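Pressemitteilung

Drusow stellt Büroarchiv um: 321 Ordner, ein Suchfeld und das Ende der Kellertreppe

Tremthorpe, 26. Juni 2021. Die Drusow Dokumentendienste GmbH hat das hauseigene Papierarchiv durch eine durchsuchbare Ablage ersetzt. Das Unternehmen verkauft seit Jahren anderen Firmen die papierarme Verwaltung und hat dabei selbst einen Keller voller Leitz-Romantik unterhalten. Kunden, die beim Besuch nach der Toilette suchten und die falsche Tür nahmen, dürften es bemerkt haben.

Erfasst wurden 321 Ordner, darunter Lieferscheine, Mietverträge und ein vollständiger Schriftwechsel über die Farbe eines Teppichbodens, der inzwischen nicht mehr liegt. Der Teppichvorgang umfasst zwei Ordner und gilt intern als bestgeführte Akte des Hauses. Er bleibt erhalten.

Grundlage der neuen Ablage ist Ustik, die Archivsoftware von Drusow. Sie liest eingescannte Seiten aus, schlägt ein Schlagwort vor und fragt nach, wenn sie sich nicht sicher ist. Bei handschriftlichen Vermerken der früheren Geschäftsleitung war das häufig der Fall. »Wir haben unsere Kunden immer gefragt, warum sie sich so schwer von ihrem Papier trennen«, sagt Geschäftsführerin Javiera Domínguez. »Inzwischen fragen wir das etwas leiser.«

Die Projektleitung lag bei Yuxi Tang. Sie führte eine Regel ein, die im Haus zunächst auf wenig Begeisterung stieß: Wer einen Ordner im Original behalten wollte, musste ihn vorher einmal lesen. Die Zahl der Anträge sank daraufhin deutlich. Unterlagen mit laufender Aufbewahrungsfrist liegen weiterhin auf Papier vor, nun allerdings im Erdgeschoss und nach einem System, das auch Personen verstehen, die es nicht selbst erfunden haben.

Neu in Ustik ist die Funktion Nazari, die doppelt abgelegte Schriftstücke erkennt. Im eigenen Bestand fand sie eine Hausordnung in etwa 50 Ausfertigungen, von denen keine zwei denselben Ordner bewohnten. Gelöscht wird grundsätzlich nichts ohne menschliche Freigabe. Die Hausordnung wurde freigegeben.

Die Texterkennung läuft auf Rechnern in den Räumen des Kunden, eine Verbindung zu fremden Rechenzentren ist nicht erforderlich. Drusow kommt damit Kanzleien und Verwaltungen entgegen, die ihre Akten ungern auf Reisen schicken.
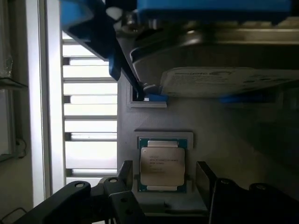 Für kleinere Betriebe bietet Drusow ab Oktober ein Einstiegspaket für Bestände bis 100 Ordner an. Es enthält die Software, eine Einweisung vor Ort und eine Beratung zu Aufbewahrungsfristen. Umzugskartons sind nicht enthalten, können aber aus eigenem, nunmehr reichlich vorhandenem Bestand abgegeben werden.

Der Keller wird vorerst nicht vermietet. Ramiro Tejada aus der Buchhaltung hat Interesse an einer Tischtennisplatte angemeldet, schriftlich und in doppelter Ausfertigung. Der Vorgang ist in Ustik abgelegt.

Pressekontakt:
Drusow Dokumentendienste GmbH
Segundo Cuervo, Unternehmenskommunikation
Tremthorpe

Abdruck honorarfrei, Belegexemplar gern als Datei.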